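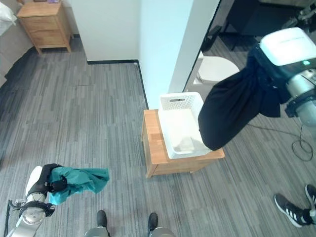 Drinville Guest Rooms – progress report to the Fallahi Fund
7 March 2026

Prepared by Domenica Ruchti

Work done since the last report

The bedroom fit-out at Drinville is on schedule. Carpet is down in 17 rooms. We stayed with the gray striped carpet tile from the first order, and it has been easy to work with. A few tiles look darker than the ones next to them where they meet. The fitter has been asked to mix boxes before laying the remaining rooms.

Walls are painted white throughout and the black baseboard is on. Two outside corners in the upstairs hall were chipped when the beds came up and will be filled and repainted this month.

Furniture

Each finished room has a bed, a light wood two-drawer nightstand and a low wooden stand with a white plastic basket on top. The stand was added after the February visit, when Hoi-yan Peng pointed out that guests had nowhere to put clean towels except the bed. We tried it against the wall corner by the doorway and kept it there. It leaves the walk between the bed and the door clear.

The baskets have open grid sides and a handle slot, so housekeeping can carry them out, fill them and bring them back. We bought 125 from Jatby, which covers all the rooms and leaves spares for the laundry.

Spending

Furniture and baskets came in $285 under the budget line. We would like to move that amount to door hardware, where the quote from Uvville was higher than planned. Over $1,000 remains in the contingency line and we have not drawn on it this quarter.

Problems

Delivery of the second batch of nightstands slipped by two weeks. Four rooms are waiting on them – everything else in those rooms is ready. One drawer in the first batch sticks and the supplier has agreed to replace it.

Next steps

Repair the hall corners. Place the last nightstands when they arrive. Fit door hardware on the ground floor, then upstairs. Hoi-yan will walk every room with the housekeeping lead before we sign off and will send you her list with the next invoice.

Please let us know by email whether the budget move is approved.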